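May 2026, store room, Merkthorpe

Today I continued with the old cartons. Target is to free the wall before the Kinnear delivery comes. I stack them by size now, the small ones lowest, and so the pile is easy to carry out but not very stable. I will not go higher than 4 in one pile.

Most corners are soft already. The clear tape does not stick well anymore on the scuffed places – better to use new tape, full width.

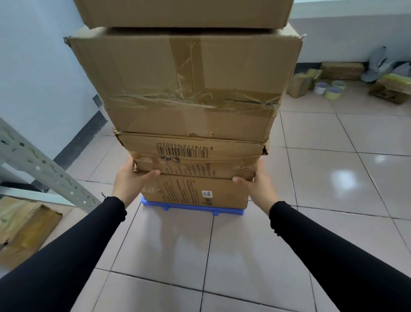 Hamisi Simiyu wrote under my list that a wide carton on top of a narrow one is asking for trouble, and he would turn the order before anything goes in the van. I will try his way with the next pile.

Still to do:

- cover old barcodes before reuse
- flatten what is torn on 2 sides or more
- ask Ellamen if they take back some 60 empty ones

Blue tray stays on the floor by the door, please don't move it.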